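Notebook, extraction bench, November 30, 2019

Second batch of andrographis leaf, the lot Kartha sent after we complained about the stems in the first one. Picked over by hand before weighing. Less stem this time, though still more than the label on the sack would have you think. Started with 200 g of dried leaf, ground coarse and passed through the big sieve. Kept the fines in a jar, marked, top shelf.

Cold soak in 70% ethanol, covered, on the shaker overnight. Filtered through cloth first, then paper. The paper clogged twice. Harish says to let it stand an hour and pour off the top before touching the paper, and I will do that with the next one.

Filtrate is very dark green. Took it down on the Stillareo at low heat. Yield of dry extract was 19 g after the last hour in the desiccator. The first batch was lower, but that one had the stems in it and I don't think the two can be compared. 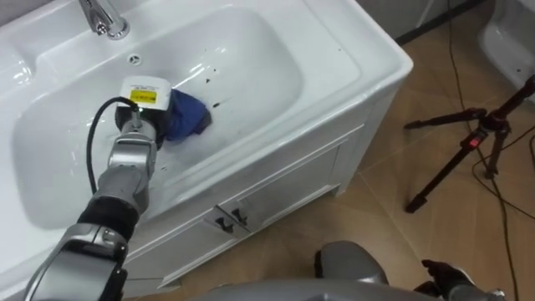
Water extract run alongside, same leaf, same weight. Boiled down to a quarter the way the old recipe says. It foams badly near the end and has to be watched. Taste is as bitter as expected, and stays in the mouth through lunch. Not dried yet. It goes into the freeze dryer when Saranya's samples come out.

Spun a small part of the water extract at 4000 rpm to see if the haze would drop. Most of it did. The pellet is pale brown and sticky, probably starch and gum. Saved it in case anyone wants it.

TLC plates: three spots under UV in the ethanol extract, two in the water extract. The top one in the ethanol lane is chlorophyll. The middle one lines up with the Vorier standard. The water lane has the same middle spot but weaker. Plates are taped in at the back of this book, page 148.

Open question is whether to strip the chlorophyll with charcoal before the bacterial plates. It makes the zones hard to read, but I worry about losing some of the bitter fraction along with it. My plan was to treat the whole extract and move on.

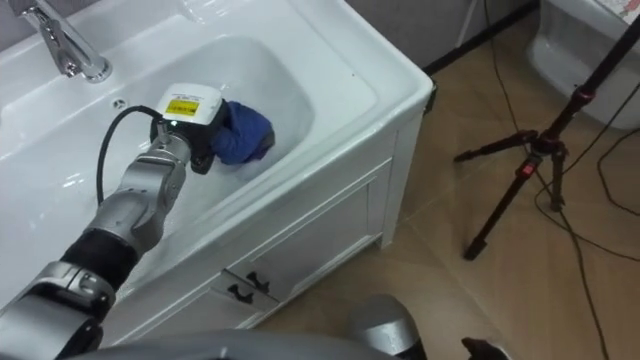
Prakash Acharya: Don't treat all of it. Split the extract and run both halves on the same plates, with a solvent blank. If the charcoal takes out the actives you'll see it right away, and you'll still have the untreated half to go back to.

Fine, will split it. Half in the brown bottle, untreated, in the cold room. The other half gets charcoal on the next bench day.

To do for December:
Ask Kartha for the harvest month of this lot
More filter paper, the fast grade
Repeat the ethanol soak with the pour-off step
Moisture on the leftover leaf, forgot it again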